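Product news: the Morsy bench kit comes to Fosstead

Regular readers will know we have been promising for quite a while to look properly at the Morsy, the small two-fingered gripper kit that Skolulora sells to repair shops and colleges, and we are very glad to say that it has been on our bench for 14 days now and we have grown rather fond of it. The kit costs £563 with one set of fingers, or £700 if you want the wrist camera and the moulded parts tray as well – and if you mean to work with computer parts, we would gently steer you towards the dearer one.

Small, flat, shiny things are a hard test for any gripper, so we went straight to processors and memory.

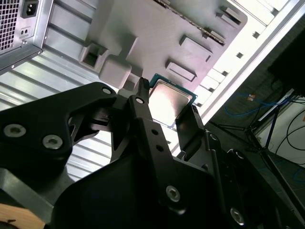
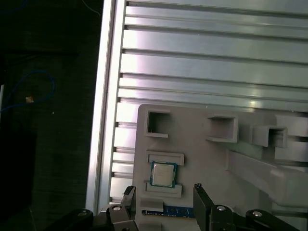

Processor at the fingertips in the first view; in the second, the processor in its slot in the grey tray, with the blue memory module below it.

FOSSTEAD, 17th June

What we liked most is how slim the fingers are. You can bring them in beside a chip without fouling everything else nearby, and the jog buttons move them in steps small enough that even our more heavy-handed colleagues felt at ease. The tray is a good solid thing too, and having a proper home for each part makes setting up positions much quicker than we had expected.

Our grumbles are few. Bright metal can be a nuisance for the wrist camera, so do spend a little time on your lighting before you blame the software (we didn't, and lost most of a morning). The printed guide is also thin on teaching new positions, though the Mustik add-on, which stores up to 2,000 of them, comes with a much better booklet.

Skolulora tells us that a softer set of fingertips should be ready in December. If you would like a go on ours before then, drop us a line and we will happily put the kettle on.

Recent items
Mustik add-on: first impressions
Choosing a lamp for your workbench
Fosstead open day: what to bring
Looking after your hex keys

Last updated: June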